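Skallidville Repair and Reuse Program
Progress report to the Gonevel Fund
29 April 2021

This report covers the second half of the grant period, from November to the end of March. It follows the headings in the grant agreement. The budget sheet was sent separately.

Work completed

The small appliance sessions in Skallidville ran every other week as planned. In the period we took in 237 items and returned 207 of them to their owners in working order. The rest were stripped for parts or sent to the county recycling site. Toasters, lamps and vacuum cleaners made up most of the intake, as before. We saw more sewing machines than we expected, and two of our repairers have now taken the Lui course on tension and timing faults.

The Truvcombe sessions started late. The hall we had agreed on was closed for roof work until January, and we moved to the old library annex for the first two dates. Turnout there was low. It picked up once we were back in the hall and the notice had gone out with the water bills.

Intake forms are now kept on one shared sheet for both sites. Before this, the same item could be logged twice if an owner brought it to Truvcombe after trying Skallidville first. We found a handful of these in the earlier figures and have corrected them in the table attached to the budget sheet.

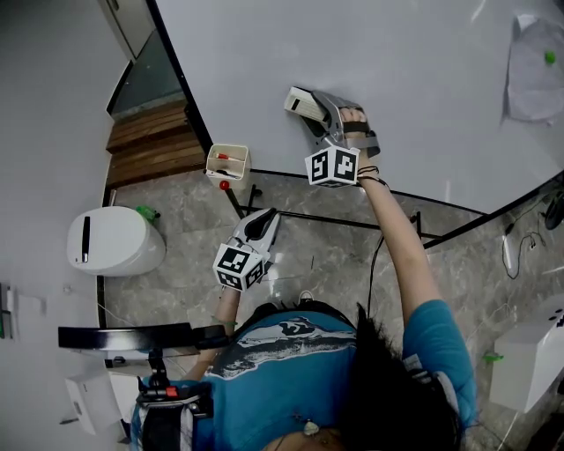

2 min read

Training

We held 8 evening classes on basic repair. Each class was open to 24 people, and five of them were full. The three that did not fill were all on plug and cord safety, so we plan to fold that material into the first hour of the lamp class and drop it as a separate evening.

People who finished the course were asked if they wanted to help at the sessions. Nine said yes, and six have come regularly so far. This has shortened the wait at the front desk, but we are still short of people who can work on anything with a motor.

Problems and changes

Parts are the main difficulty. Vacuum belts and heating elements took up to seven weeks to arrive over the winter, and owners lost patience - four items were collected unrepaired. We now keep a small stock of the most common belts.

The tool lending shelf has not opened. The insurance quote came in above the amount in the budget, and we are asking for a second one. We would like to move this item to the next period with no change in the total.

Next period

Sessions continue at both sites. The lamp class will run again in Truvcombe, and a revised parts budget will be sent to the Fund before the summer payment is due.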